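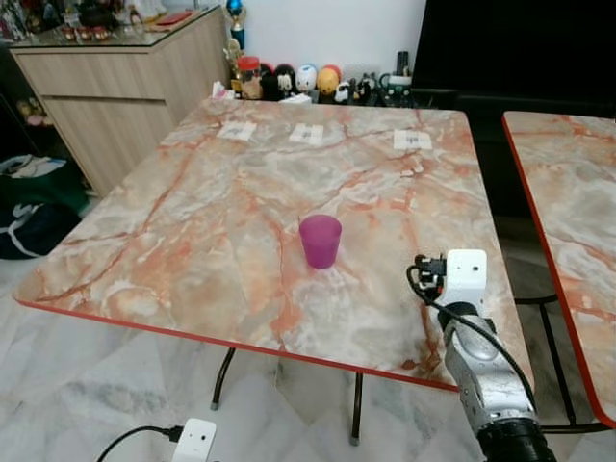
Tumell Grasp Kit, reviewed after a summer of cups
Saturday, September 23, 2023

The pitch for Tumell is that you show an arm how to pick up a cup 30 times and it works out the rest. The method behind it, called Cudalow, throws away most of each demonstration and learns only from the last moments before contact. I liked the idea. I have thrown away most of several demonstrations myself.

We started in July with one plastic cup on a marble-pattern tabletop. With 30 demonstrations the policy got the cup in 15 tries out of 30, a result you could also get with a coin. At 1,000 it became good, and at 2,920 it was no better, only later in the year.

What does hold up is the recovery. Nudge the cup mid-reach and the arm backs off, thinks it over and comes in again. Our old Nositz baseline would close on empty air and carry it proudly to the goal.

Complaints: the manual assumes you wrote it, and calibration has to be redone whenever the table is bumped – so, daily. See-through cups also need far more data than solid ones, a fact the kit keeps for an appendix.

Worth buying if you have patience and a heavy table. Three and a half stars.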